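How I Reset My Kitchen Counter in 30 Minutes

I do this on Monday mornings, right after breakfast, when the counter is at its worst (crumbs everywhere, mail on top of the crumbs). It takes me about 30 minutes with the radio on!

Start by unplugging the toaster and the toaster oven. Let them cool all the way, then slide them forward and dump both crumb trays. I was horrified the first time I did mine. Wipe behind them with a damp cloth and a drop of dish soap. No vinegar if you have marble like me, it'll dull the finish.

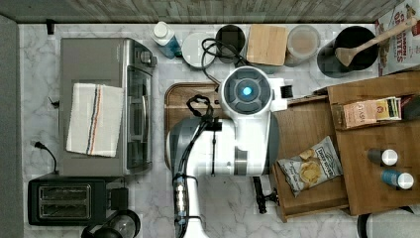

My counter from above, with the striped towel on the toaster oven and the cutting board out.

Next comes the cutting board. Scrub it with coarse salt and half a lemon, keeping the lemon well away from the marble, then rinse and stand it on edge for 10 minutes before you put it back. Stand up any bottles along the backsplash and wipe under each one.

Last, fold the dish towel and put it in a drawer before the toaster oven goes back on. I keep 2 in rotation so there's always a dry one, and the used one goes straight in the wash with the cloths.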